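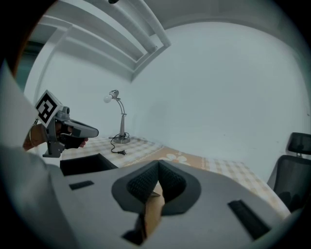
pundurholm_pete replied:
Two pairs straight off? I'd get one and hire the other. Skirbridge quoted us 353 a month.

Joscha Frerichs wrote:
Hiring kills us past October though. We've got 721 left in the pot (euros, don't laugh!) and spare finger pads are 76 a set, which nobody put in the plan. Me included. 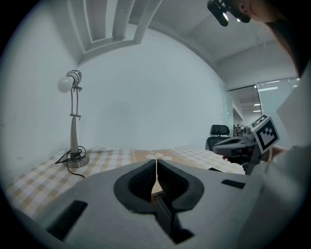

So my thinking is pads first, then a decent charger, and the second pair goes on next year's budget.

gosska_fan replied:
Disagree, sorry. Pads last ages if you stick to boxes and lamps. Spend it on the head camera mount, Paju do one for 199.

Joscha Frerichs wrote:
Ours don't last ages! Boxes are what we do most, and both hands squeeze at once. 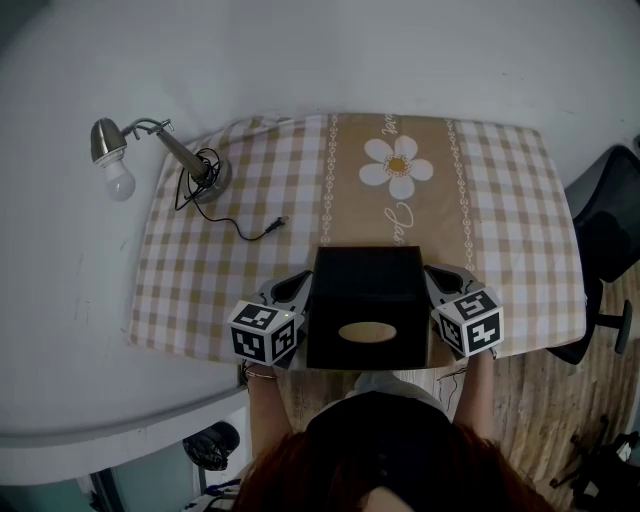
Tissue box, one gripper each side

pundurholm_pete replied:
Fair enough, buy the pads. Still think you're mad not to hire.

Joscha Frerichs wrote:
Maybe. I'll ask Skirbridge if they do a shorter deal.
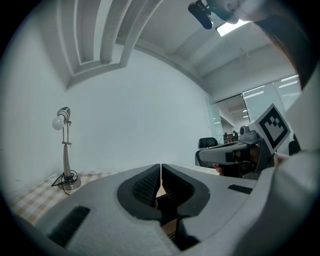 If they say no I'm ordering two sets of pads and the Paju mount, and that still leaves a bit over for printing new markers.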